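Speaker notes – "What we keep in the kitchen drawer: small household things and how long they live"
Ieva Kuusk, evening talk at the Sturby library, November 2025

Slide 1. Title
Wait until the people at the back have found chairs. Say good evening, thank the library. Say that I will speak for 20 minutes and then we talk together. Do not apologize for my accent this time.

Slide 2. The drawer
Start with my grandmother's drawer in Nustside. String, candle ends, a key for a door which did not exist any more. She repaired the handle of one knife 3 times that I remember. Ask the room: who has such a drawer at home? Let them raise hands and laugh a little.

Slide 3. Why I began to write things down
In June of last year I moved to a smaller apartment and had to decide about every object. I started a notebook. For each thing I wrote when it came to me, where from, and when it left. The notebook is with me, show it. People may look at it after the talk, but please without coffee.

Slide 4. Things that leave quickly
Sponges, brushes, cheap scissors, umbrellas. My own record for an umbrella is 11 days. Speak slowly here, the list is the funny part and last time I ran through it.
Mention that we buy these things without looking at them. I could not tell you the color of my last dish brush, and I held it every evening.

Slide 5. Things that stay
The iron pan. The bread knife. Scissors from the Vasiliauskas shop, which was closed many years ago – older people in the room will know it, so give them a moment. If somebody wants to tell a story about the shop, let them. The talk can wait.

Slide 6. Repair or replace
My simple rule: if I can open it with a screwdriver, I try. If it is glued, I get angry and then I also try.
Tell the story of the kettle. Keep it short! The part with the neighbor is not necessary.
Tell also that some repairs are not sensible. I spent a whole weekend with a toaster, and at the end I had a toaster which I did not trust.
Safety sentence, do not skip: unplug first, and leave microwaves to somebody who is trained.

Slide 7. The Trirkine exchange table
Explain how it works in Trirkine: one table in the hall of the community house, you bring a thing, you take a thing or you take nothing. Clean objects only. No clothes, they have another place for this.
What surprised me is which objects go first. I expected books. It was the small and dull things, clothespins and jars with good lids.
Question which always comes: do people leave garbage? Yes, sometimes. Then it is carried out, and the table continues.

Slide 8. A letter to the future
Read the page from the notebook addressed to whoever opens my drawer in 2086. Read it standing still. After the last line drink some water and count slowly in my head before I go on.

Slide 9. Questions
Leave the last slide on the screen during the discussion. If nobody begins, ask what is the oldest thing they used today.
Lights on before people stand up, there is a step near the door.

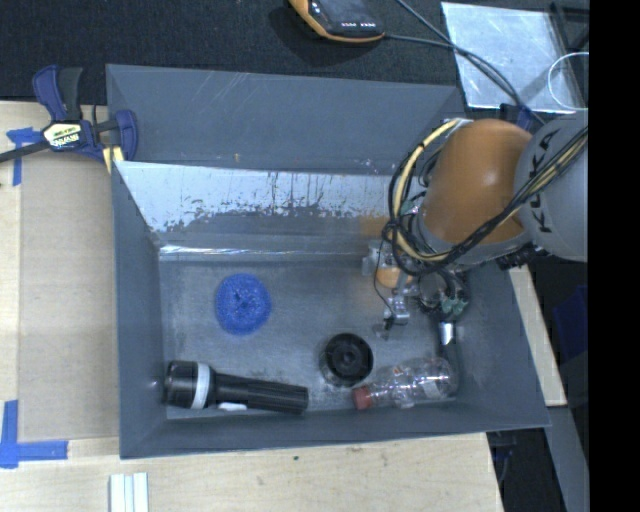
Slide 9: a blue mesh scrubber and a black flashlight, with other small things.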